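Filed under: Kitchen Table Robotics, Tips and Workarounds

Showing a gripper how to put away the chopsticks

I have spent a good part of my adult life asking people to put the cutlery away properly, so I came to demonstration work with realistic expectations. A robot arm is a more attentive pupil than a teenager. It will copy everything you do, including the bit where you scratched your ear.

These are notes from the utensil task: a tangle of spoons and chopsticks goes into a caddy, upright, and the hand-held gripper records how you did it. Henrike Harms, who runs the Vurville evening group, asked me to write them down so she could stop repeating them.

Slow down, then slow down again. Your hand knows how to pick up a spoon and wants to get it over with. Squeeze, wait a beat, lift. If you feel slightly foolish you have the speed right.

Take the top one first. Dragging a chopstick out from under the pile is a fine party trick and a rotten lesson. The arm will learn to pull, and one day it will pull on a tablecloth.

Grip chopsticks near the middle and spoons by the handle. A chopstick held at the end swings like a gate. A spoon held by the bowl goes in upside down, and then you have to decide whether you care. (Decide before you start. I didn't, and threw out 35 takes.)

Keep your other hand out of it. It will creep in to steady the caddy. Sit on it if you must. When the caddy tips over on every second try, put a folded damp dishcloth under it, and leave the cloth there for the whole session.

Fumbles are worth keeping if you recover from them. Drop a spoon, pick it up, carry on. Drop it, swear and reach in with your fingers, and you may as well delete the take. Weronika Borkowska keeps the sound on hers and says it's an education.

Wipe the finger pads between batches. Anything with kitchen grease on it will slide, and you'll start squeezing harder to make up for it without noticing.

Mess up the pile properly each time. People have a tidy streak they don't know about, and by the tenth round the spoons are all pointing the same way. I close my eyes and drop the lot from elbow height. Chopsticks roll, so check under the chair. 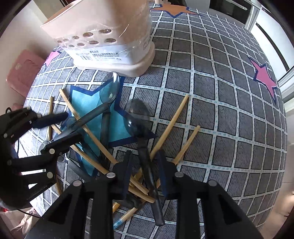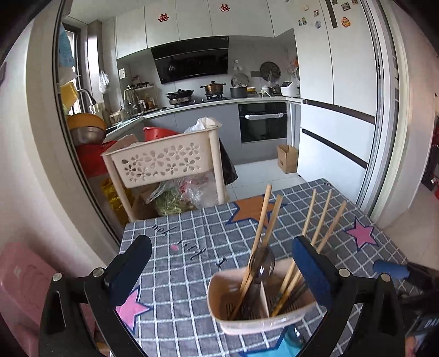 Now the remote control version, for those of you with a Drindis arm and a lot of patience. Everything takes three times as long, and you'll want the caddy turned so its long side faces the arm. Coming at it from the narrow end means threading a chopstick past its neighbors, and my neighbors and I never got on that well either.

Map the trigger so a half pull is a light hold. The factory setting on mine was all or nothing, fine for bricks.

I have 243 usable takes by hand and 2 by remote. Henrike says the second number will improve. Stop when your wrist aches, write down where you stopped, and put the gripper on its charger, which I have forgotten more often than I'll admit to her.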